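件名: Re: [vurkatby-bench 214] 仕分け台の敷紙とビン底材の件
差出人: Nandi Nkuna
宛先: vurkatby-bench メーリングリスト

Nkuna です。
ご質問への回答を、引用の順に書きます。寸法は特記のないかぎりミリ、ビンは青の前開きタイプ、敷紙は茶色のクラフト紙です。

> Prurnero 側の資材担当です。月曜までに敷紙とビンまわりの発注をまとめる
> 必要があり、Vurkatby の現行仕様を確認させてください。
>
> 1) 敷紙は坪量いくつのものを使っていますか。折れ筋が入った紙は
> その都度交換でしょうか。

坪量は 80 g/m2 です。ロールで購入し、天板より少し長く切って四辺を裏へ折り返しています。以前は厚手の紙も試しましたが、ロールの巻き癖が抜けず、端が浮いてテープの剥がれにつながったため、現行のものに戻しました。

交換の基準は折れ筋の有無では決めていません。次のいずれかに該当した時点で全面を貼り替えます。

・破れや折れの縁が持ち上がり、小物の底が引っかかる
・区画テープの交点が剥がれ、貼り直しても紙の表面ごと取れてくる
・液漏れの染みが残る

浅いしわは放置しています。中央を横切る筋については前回の貼り替えのときから指摘がありますが、指でなぞって段差を感じない間は使用を続けます。段差が出たところに裏から当て紙をする方法は採用していません。当て紙の縁が新しい段差になります。

> 2) 区画の青テープですが、紙と一緒に廃棄ですか。升目の寸法が手順書に
> 載っていないようです。

紙ごと廃棄です。剥がして再利用すると粘着が落ち、二度目の貼り付けで交点から浮きます。

升目の寸法を手順書に載せていないのは、天板の大きさが台ごとに違うためです。天板の実測値を列数と行数で割り、端数は手前側の列に寄せます。升目は置き場所を口頭や表で指定するための番地であり、寸法の基準としては使いません。距離が必要なときは天板の縁から鋼尺で測ってください。

斜め上から撮った画像で升目の大小を比べないようにしてください。手前ほど大きく写ります。以前、画像上の升目を数えて紙の必要長を見積もった方がいましたが、当然合いませんでした。

テープの貼り順は、長辺方向を先に全部、短辺方向を後にします。交点では後から貼ったテープが上になります。引っ張りながら貼ると数日で縮んで紙が波打つので、置いてから上から押さえる要領でお願いします。

> 3) ビンは二つ並べて使うとのことですが、元と先の区別はどうしていますか。
> ラベルの発注が必要なら品番をください。

ラベルは使っていません。奥側に二つを横に並べ、混載のビンと取り分け用のビンを位置で決めています。仕分けの途中で左右を入れ替えないことが唯一の規則です。
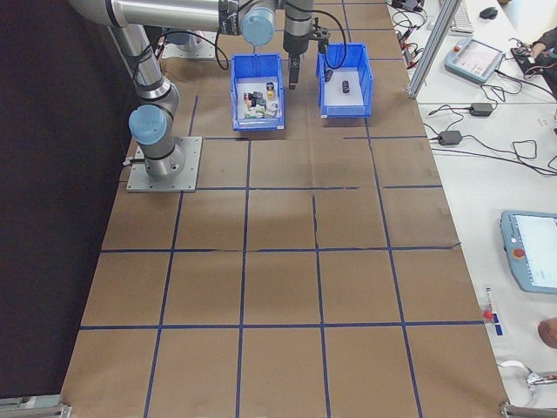 図1 奥側に並べたビン二つ。左が小物の混載、右は黒い円筒形の品がひとつと、左上隅寄りに暗色の小さな品。

左のビンの中身は小さなボトルや缶、包装品のように見える類の混載で、この詰まり方が現行手順でいう「密」に相当します。品同士が接していて、ひとつを持ち上げると隣が動く状態です。これに対して右のビンは「疎」の扱いになります。

Urrego の手順書では密と疎を個数で分けていますが、品の大きさがそろわない混載では個数があまり意味を持ちません。こちらでは、底面の白がどの程度見えているかで判断しています。底がほとんど見えなければ密、品の周囲に底が連続して見えていれば疎です。底材が白である理由のひとつはこれです。灰色の底材では黒や濃色の品の輪郭が拾いにくく、記録者によって判定が割れました。

ラベルが必要な運用にされる場合は、前面の傾斜した壁には貼らないでください。品を出し入れするたびに擦れて角から剥がれます。貼るなら側面ですが、リブがあるので全面接着の紙ラベルは浮きます。差し込み式の札を推奨します。品番は手元にないため、Kodetti に直接照会してください。

> 4) ビン底の白いパッドについて。厚さ、固定方法、洗浄の可否を教えて
> ください。なしで済むなら省きたいと考えています。

省略は推奨しません。底材がないと、円筒形の品は置いた直後に転がり、前壁に当たって止まります。転がり止めと音の低減が目的です。

厚さは 10 です。2 のシートも試しましたが、ビン底の成形の凹凸がそのまま表面に出てしまい、背の高いボトルが傾きました。10 を超えると前縁の低い部分との段差が小さくなり、手前に寄った品がこぼれやすくなります。

固定は置くだけです。両面テープは使いません。外形をビンの内寸より少しだけ大きく切り、側壁との摩擦で保持させます。切り出しはビンの上端の開口寸法でなく、必ず底の内寸に合わせてください。側壁に抜き勾配があるので、上端で測ると大きくなりすぎて中央が盛り上がります。

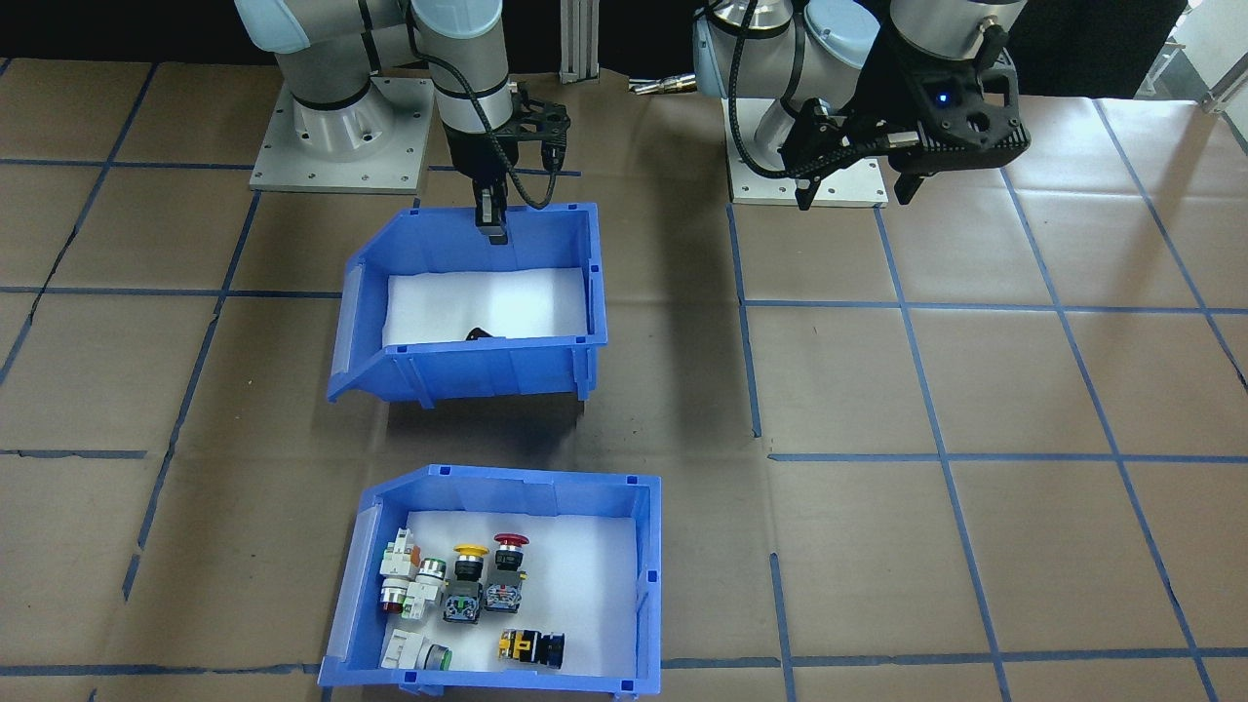 図2 ビン底の白いフォームパッド。前縁付近、前壁の内側に暗色の小物が寄っている。

前縁側の納まりについて補足します。ビンは前が開いた形で、前側の縁が低く傾いています。パッドの前辺を直角に切ると、傾斜した壁との間に細い溝が残ります。小さい品はここに寄りやすく、しかも手前から見ると前壁に隠れて見落とします。図2 の暗色の小物の位置は、空のつもりで次の混載を入れてしまう典型的な場所です。

対策は二通りあります。

(a) パッドの前辺を壁の傾斜に合わせて斜めに切る。刃を寝かせて一度で切る必要があり、慣れないと断面が波打ちます。
(b) 前辺は直角のままとし、仕分けの終わりに前壁の内側を指でなぞる工程を入れる。

Vurkatby では (b) です。パッドは消耗品で枚数が出るため、切り出しの手間を増やさないことを優先しました。Prurnero で (a) を採る場合は、型板をひとつ作って全数をそれで切ってください。現物合わせにすると、ビン間でパッドを入れ替えたときに隙間の大きさがばらつきます。

洗浄は、乾いた布で拭くか、粘着ローラーを軽くかける程度です。水洗いは可能ですが乾燥に時間がかかり、生乾きのまま戻すと紙箱の底がふやけます。汚れが落ちないものは裏返して一度だけ使い、両面が汚れたら廃棄します。

> 5) ビンの手前の升目には何も置かない運用ですか。スペースがもったいない
> という意見が出ています。

仕分け中は置きません。ビンから出した品を一時的に紙の上へ置くことがあり、そこに工具や筆記具があると、片付けの際に混載のビンへ一緒に入ります。実際に鉛筆と六角レンチが混載から出てきたことがあります。記録票は台の外に置いてください。

ビンの直下の紙は早く傷みます。ビンを引きずって位置を直すと底の角で紙が毛羽立つので、動かすときは必ず両手で持ち上げます。元の位置は升目の番地で控えておけば戻せます。

あわせて、発注をまとめるうえでの注意を書いておきます。

・敷紙: 幅は天板の短辺に折り返し分を加えたもの。継ぎ目を作ると段差になるので、幅の足りないロールを二本並べる案は避けてください。
・青テープ: 紙用の弱粘着で足ります。強粘着のものは位置の修正ができません。色は濃い青を指定しています。淡色はクラフト紙の上で見分けにくくなります。
・ビン: 同一型番で統一。混在させるとパッドの切り出し寸法が二種類になります。内底の寸法はカタログ値に外寸しか載っていないことがあるので、現物で確認してから枚数を出してください。
・パッド: 白、独立気泡、厚さ 10。裁断済み品は割高なので、こちらでは大判で取り寄せています。

未確認の点がひとつあります。Kodetti の現行ロットはビン底のリブの高さが変わったという話を聞きましたが、こちらの在庫はすべて旧ロットです。新ロットを先に受け取られた場合は、底にパッドを敷いた状態で背の高いボトルを立て、傾きの有無をこのリストに返信してください。傾くようであれば厚さの指定を見直します。

手順書の該当箇所には、底の見え方による密・疎の判定と、前壁の内側をなぞる工程を追記しておきます。改訂版は Urrego の共有フォルダの同じ場所に上書きします。旧版を印刷して台に貼っている方は差し替えをお願いします。

Nandi Nkuna
Vurkatby 仕分け台・什器担当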